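How do you show a robot what to do?

You can tell a friend, "Open the microwave, please," and your friend will do it. A robot needs more help than that. It has to know where to go, how far to reach and how hard to push. One way of giving it that help is to show it.

There are two main ways to show a robot a job.

Showing by hand

Some robot arms can be made to go loose, a bit like a floppy puppet. A person takes hold of the arm and moves it through the job. The robot's joints have sensors in them that measure how far each one has turned, and a computer saves the numbers.

Showing by remote control

The other way is to stand back and steer. The person might use a joystick, or a small copy of the arm that sits on a desk. When the person moves the small arm, the big arm moves too. This is called teleoperation. "Tele" comes from a Greek word for "far off", although the person may only be on the other side of the room.

One go at a job is called a demonstration. At the Trarnine workshop, a full set for one job is 200 demonstrations. A good driver can do 16 in an hour. New drivers do 11, and they get faster with practice.

Why so many?

Each go is a little different. The arm may start higher up, or further to the left. If the robot only ever saw one go, it could copy that one and nothing else. With lots of them, a computer program called Lisemeo can look for what they have in common — for example, that the gripper always slows down before it touches something.

What does the robot see?

Cameras save pictures while the arm is being moved. One camera stays still and looks at the whole job. Another rides on the arm close to the gripper, so it sees things from very near. The computer matches the pictures with the numbers from the joints.

A microwave is good for practice. It has knobs to turn and a button to push, and they all need a different touch.

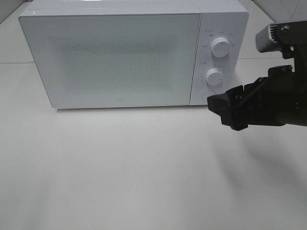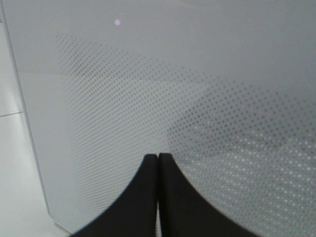
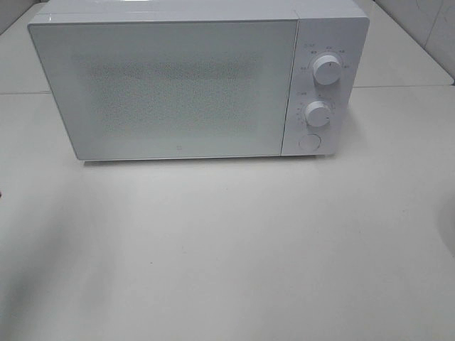 The microwave is clearly seen in three of the pictures.
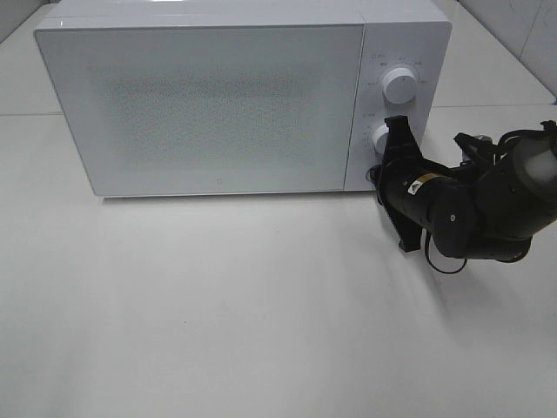
Page last changed: March

Try it yourself

Ask a friend to be the robot, with eyes shut. Hold their wrist and gently guide their hand to pick up a pencil. Then let go and ask them to do it alone. Move the pencil a little and try again. What went wrong the second time?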